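Home | News | Clubs | Calendar | Newsletter Archive | Contact

Robotics Club: Two Arms, One Table, and a Very Full Fall

If you have walked past the lab at the end of the Torkden wing after school lately and heard cheering, that was us. The robotics club has been working with two arms at one table all semester, and this month the project finally got to the part everybody signed up for: picking things up, putting them somewhere else, and doing it with both arms without a traffic jam in the middle.

The task we picked for the Virbridge Challenge is called "Clear the Counter." Teams get a tabletop with a mix of everyday things and toy blocks on it, and the robots have to sort it.

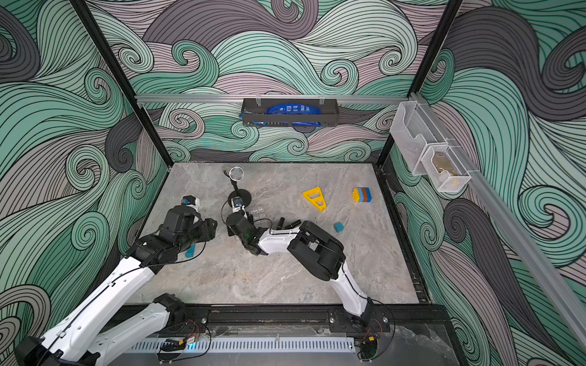
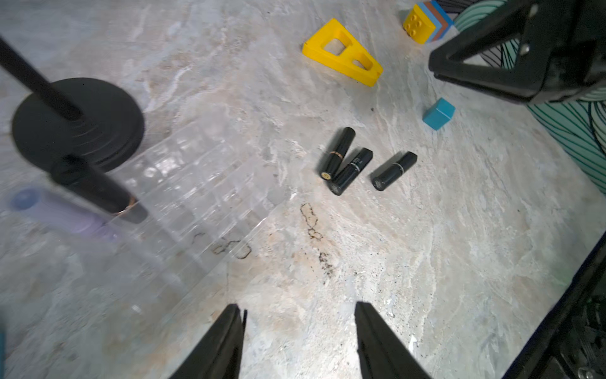
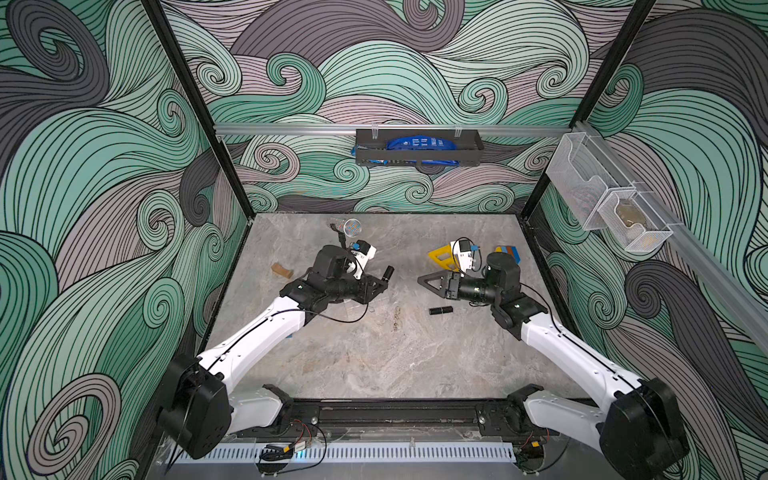 Sorting sounds easy until you try to write down what you mean by it. Our first three meetings of the year were almost all talking. Does a lid go with the thing it belongs to, or does it go with other lids? If something is lying across something else, which one do you move first? Students had strong feelings about this! One group wrote two pages of rules in a shared document and another group wrote four sentences, and we ended up using most of the four sentences and the best parts of the two pages.

After that came driving practice. Before an arm can do anything by itself, a person has to show it how, over and over, and the club members take turns doing the showing. We call these runs "demos," and the goal we set back in September was 720 good ones before winter break. "Good" means the item was gripped cleanly, carried without bumping the other arm, and let go in the right spot. A dropped item doesn't count. Neither does one that got nudged into place with the side of the wrist, although there was some very creative arguing about that one.

We are past the halfway mark and the pace is picking up. The best single afternoon so far gave us 37 good demos, which beat the old club record and led to a lap of the hallway (sorry, Debate Club). A lot of that came from working in pairs. One student drives the left arm, the other drives the right, and they have to talk the whole time. "Mine." "Yours." "Wait, wait, wait." "Okay, go." You would think it was a volleyball game in there. Pairs who had never spoken to each other in September now finish each other's moves, and it is a joy to listen to.

Small round things are still the hardest. Cubes sit where you put them, and if the fingers close a little off center the cube just straightens itself out. Anything shaped like a tube wants to roll, and it wants to roll toward whatever you were planning to pick up next. The trick the ninth graders came up with is to come in along the length of the tube, pause just above it, turn the wrist so the fingers sit on either side of the middle, and only then go down. It adds a couple of seconds per pickup and saves a lot of chasing. The older members tried it with raised eyebrows for one afternoon and have used it ever since.

The other big lesson has been handoffs. Our rules allow an arm to give an item to the other arm in midair, and at first every single pair avoided it. Why risk it? But each arm has its own comfortable side of the table, and stretching all the way across is slow and puts one elbow in everybody's way. So in October we spent two whole meetings on nothing but passing. Left gives, right takes, right gives back, left takes. The giving arm has to hold on until the taking arm has really closed, and letting go early is such a natural thing for a human to do that we had to make up a phrase for it. If you hear someone in the lab say "don't be polite," that is what they are talking about.

On the software side, the data group has been training small models on the demos as they come in. The first one was trained on so few runs that it mostly drifted over the table and thought about it. The second one picked up a block! It then did not want to let go of the block, but it picked it up, and the noise in the room was unbelievable. The version they are training now will use everything recorded through this week, and the group has been careful about labeling, going back through old runs and marking the ones where the driver hesitated or changed plans halfway. It is slow work and they have been cheerful about it, with a playlist that has a surprising amount of polka.

Our mentors from MacBrayne came in twice this fall to look over the wiring and teach a session on cable routing. Arms that swing back and forth all afternoon pull on everything attached to them, and students learned to leave enough slack for the full reach of every joint and then check it by moving each joint slowly, by hand, with the power off. We also got a good lecture on labeling both ends of a cable. Several members have now labeled both ends of every charger they own.

Money news: the July car wash and the spring bake sale together brought in $2,000, and that has covered our entry fee and a set of spare gripper fingers, with enough left over for the bus. Thank you to every family who showed up with a dusty minivan. We saw you circle around for a second wash and we appreciated it.

What's next

The first practice round is at Tralladcombe, and we will be taking the project on the road for it. Teams bring their own arms but use the host's objects, and we won't see the objects until we walk in the door. For that reason the next few weeks are all about variety. Students have been asked to bring in small household things to practice with. Please send in items that are light, that nothing will leak out of, and that you don't need back in perfect shape. Odd shapes are very welcome. Please no glass from home, nothing sharp, and no food. Put your student's name on a piece of tape on the bottom if you want it returned.

We are holding an open lab on Monday, November 21, 2022, right after the last bell, and everyone is invited. Parents, little brothers and sisters, teachers who are curious about the cheering, come on in. Visitors will get a turn at driving, one arm each, with a club member on the other one to coach. It takes most people a few tries to get a feel for how far the wrist turns, and then you will not want to give up your seat. We will also run the newest model if it finishes training in time, and if it hasn't, the data group will show how they review the recordings and pick which ones to keep.

New members can still join! You don't need to have coded before or built anything before. Half of this year's drivers had never touched a robot in August, and some of our best note takers and rule writers came over from Yearbook and Art. Most jobs in the club need patience and a willingness to do the same thing again a little better. We meet on club days until the late bus. Permission forms are in the rack outside the main office, and the travel form for Tralladcombe is the green one, which needs a signature on both sides. Long hair tied back, closed-toe shoes, and please eat your snack in the hallway before you come in.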